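Leave the Par Fives Alone

I play most of my golf at Plosadcombe, which is a public course with a gravel parking lot and a snack bar that sells the best egg sandwich in the county (fight me). It plays to a par of 70, it drains badly, and I love it. So when the word went around this winter that the 14th might get "modernized," I had opinions, and I've been boring people at the range with them ever since.

The 14th is a par five. It's short by anybody's standard now. A kid with a decent swing can hit driver and a mid-iron and be putting for eagle, and that's the whole complaint! It's too easy, they say. It should be a long par four, or else the tee should go back across the service road, where the mowers live.

Well, easy for whom? I'm a 23 handicap on a good day. I have reached that green in two exactly never. For me it's driver, something scrappy with a hybrid, and then a wedge over the ditch with my heart in my mouth. When I make five there I'm happy until dinner. Call it a four and I'll be making the same five and writing it down as a bogey, and I don't see what anyone has gained.

I know the number on the card is only a number. I've had that argument in the parking lot at Sisasska, where they did this to two holes in one season, and the fellow I was arguing with was very patient with me. Your total doesn't change, he said. True! But we don't play totals, most of us. We play one hole at a time and we'd like to win a little something on a few of them.
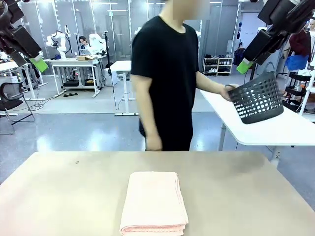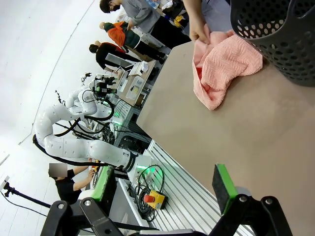
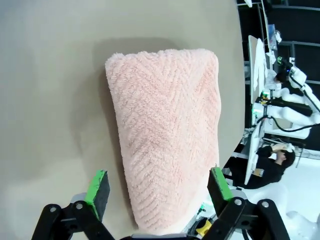 A pink towel, three times over.

The other half of the plan bothers me more, and that's the length. Everybody wants length. Pritton added new back tees a while ago and I've walked past them plenty of times on my way to the ones I use, and the grass on them is gorgeous, like a carpet in a house where you take your shoes off. Hardly a divot. Meanwhile the middle tees look like a goat lives there. If you have money for one new tee box, put it next to the one we're all wearing out.

And please don't tell me it's for the tournaments. We get one a year that matters, and the winning scores have been fine. Say somebody shoots 60 out here someday. Great! I'd buy that person a sandwich and we'd put up a plaque. A course isn't insulted by a good round.

What I'd do with the 14th is fix the ditch. The banks have slumped so much that you can't tell from the fairway where it starts, and half the balls that go in were hit by people who thought they were laying up. Mow the near side down, cut back the reeds, maybe take out the bunker on the right that only ever catches the folks who are already having a bad morning. Then the big hitters have a real decision to make on their second shot and the rest of us can see what we're dodging.

Kurup did something like that on its closing hole and it's the best thing they've done in years. Same yardage, same par, and people stand on that fairway now and talk about what club to hit. I waited there last February in a cold wind while the group ahead changed their minds twice, and I didn't even mind much.

Anyway, the comment box is in the pro shop next to the scorecards. Mine's already in it, both sides of the paper.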